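Student Projects | Robotics
February
By Rukhsana Awan

MILTHAM - A student robotics club is teaching a pair of robot arms to work a bakery counter, and it hopes to have them bagging pastries without help by the spring showcase in Zorkthorpe.

The seven students in the club at Orozco Technical High School have been at it since the fall. They meet Wednesday after school and stay until the late bus leaves. The task sounds simple enough: choose a pastry from a tray, put it in a paper bag and hand the bag over by its handles.

"Paper is the hard part," said Liesbeth Nijs, who teaches engineering at the school and advises the club. "It bends, it folds over, it never sits the same way twice. The pastries are easy next to that."

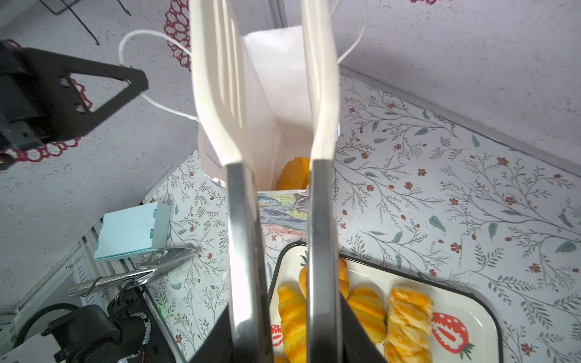
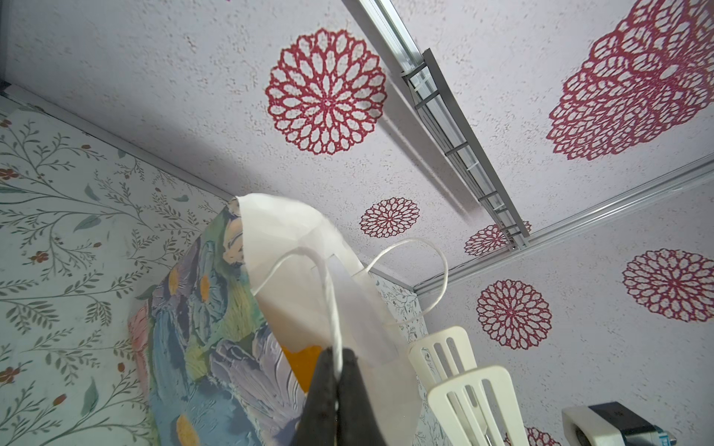 Pastries on a strawberry-pattern tray near an upright paper bag, top, and a gripper holding a bag by its cord handles, bottom, at the Orozco club's work station.

Students steer the arms by hand through each run, and the recordings are used to train the software. The club has saved 680 runs so far and wants 2,000 before the showcase. Each one is watched afterward by a student other than the one who drove it, then kept or thrown out.

The work area is dressed with patterned cloth and wallpaper, and club members change the props between sessions. Nijs said that was a decision the students made in the fall, after an early version of the software did well against a plain background and poorly everywhere else.

Clorberg, a machine shop in Miltham, cut the aluminum rail for the station and gave the club $200 toward supplies. Most of that has gone to paper bags.

At the showcase, teams get three tries at their task, and the best one counts. Orozco entered last year with a sorting project and did not place.

The club is open to students in all grades. New members can sign up in the engineering room before first period - no programming experience is needed.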